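Two-arm teaching cell, Trumport: pre-session check with my comments
Checked by Dace Priedītis, Apr 8, 2021

Right, same sheet as ever, but Salvador asked me to write proper comments this time instead of ticks and grunts. I did the check before session 349, then stayed on while Kadri drove the arms from the leader handles and Darius was the hands in the cell.

1. Emergency stop within reach of the driver
OK. Pressed it, both arms held, reset it, pressed it again for luck. The button on the far side is stiffer than I'd like, so I've put it on the list for Helju.

2. Spoken call before anyone reaches in
OK, mostly! The driver says "holding", the person says "hand in", and only then does the hand go in. Kadri is very good at this. Darius mumbles.

3. Agreed hand signals
OK. We're using a short set now: flat palm for stop, fist for wait, two fingers for the second demonstration of a task.

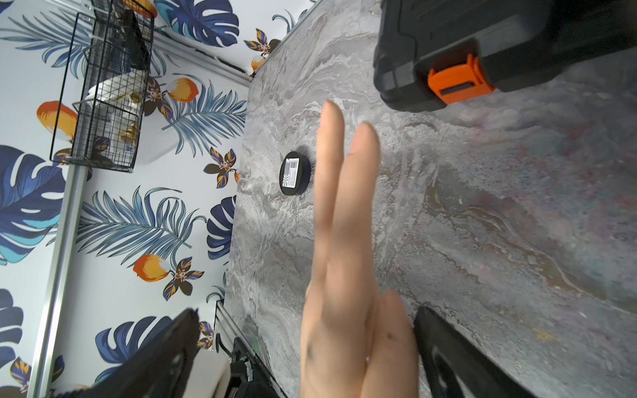
I'd still like the driver to repeat every signal out loud. Wearing headphones is no excuse, and I did have to say so once. The card with the signals on it has gone missing again, so somebody please print another and tape it down this time.

4. Arm speed in teaching mode
OK. Slow setting on both sides. It had been left on the quick setting overnight, which I caught at start-up and wasn't thrilled about. Please put it back when you finish.

5. Cables clear of the joints
OK with a comment. Cables run along both arms, and the left one has that tall loop over the gripper. I moved each wrist through its full turn by hand with the power off and nothing snagged. Do the same after any swap of fingers.
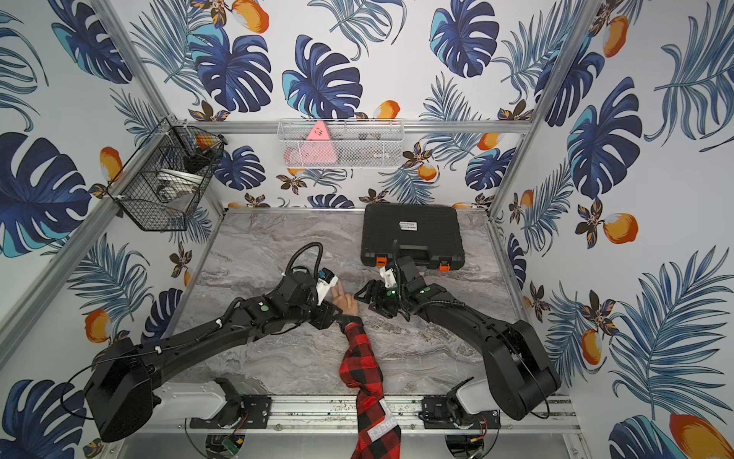 6. Sleeves and cuffs
Needs a decision. The Musham rule says close-fitting cuffs or rolled to the elbow, and plaid flannel is neither close nor rolled. Lovely and warm, I do understand, but a gripper finger will take hold of a cuff just as happily as a sponge.

7. Straps, watches and rings
Same decision, really. I want anything buckled round a wrist taken off before the call in item 2. 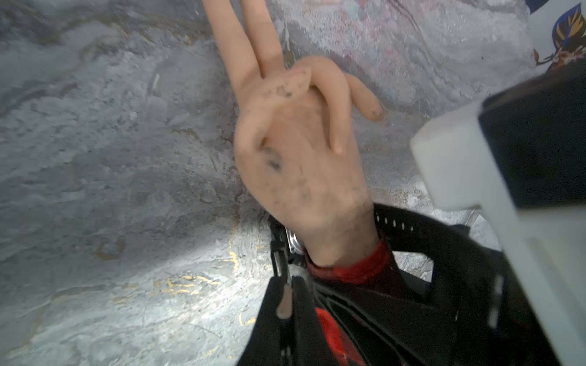

Reading time: 3 minutes

8. Hands clean
Fail, minor. Smudges and specks. Grime ends up on the finger pads, then the pads slip, and we lose a whole run of demonstrations (ask Salvador about September, he's still cross). Wipes are in the drawer under the Wuvum monitor.

9. Things left on the table
Comment only. The black case with the orange latches can stay if it's part of the task. If it isn't, out it comes before the arms are live, please, as it takes up room that a wrist might want.

10. Gripper force limit
OK. Tested on the foam block, left and right. I wrote the readings in the Yáñez logbook, page 139.

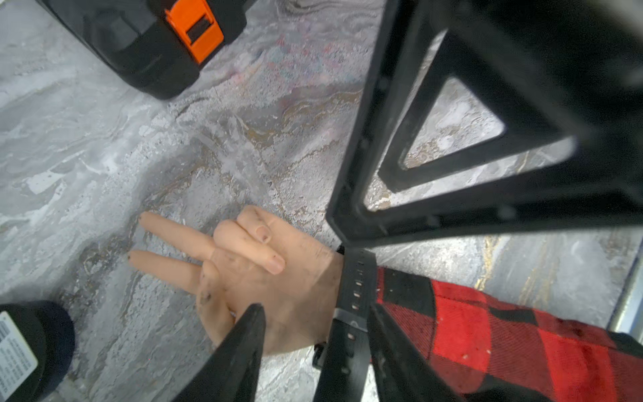 Can I reach in to nudge an object while the driver is still moving an arm?
Wait for "holding", every time, even for a tiny nudge. If the object has gone somewhere daft, scrap the demonstration and start it again.

11. Recording light and log
OK. Light comes on with the recording and goes off with it. Job number 1121 is on the sheet.

Left to do: the stiff stop button (Helju), a new signal card, and a ruling on sleeves and straps from Salvador. I'll look at items 6, 7 and 8 again before the next session.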